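09/08/2019, tack shop, back bench

Stirnascombe saddle is apart again. The left stirrup bar was fine, the right one had a hairline crack right where the Jevthorpe inspector swore in July there was no crack. Swapped both bars, kept the old pair in the tin. Girth straps restitched, 16 holes re-punched, 2 of them crooked. The horse won't care. The rider will.

Pledico thread snapped on me twice at the heavy tension setting. Backed it off a notch and waxed it by hand like my grandfather would have, minus the swearing (some swearing).
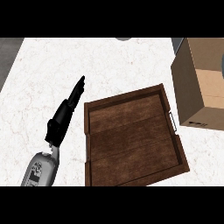 *Countertop, pale veining, arm at left.*

Flocking next. The near panel took over 2 pounds of wool and still sits low. Work order 2978 says "minor adjustment," so whoever wrote it has never met this saddle. Leave it on the stand overnight and measure again before adding any more.

Moreira bridle: cheekpieces oiled, browband still too short for that enormous head. Cut a new one from the dark hide, full size plus an inch. Don't use the good buckles, they're spoken for.

Still to do: order needles, find the edge beveler, ring about the bill.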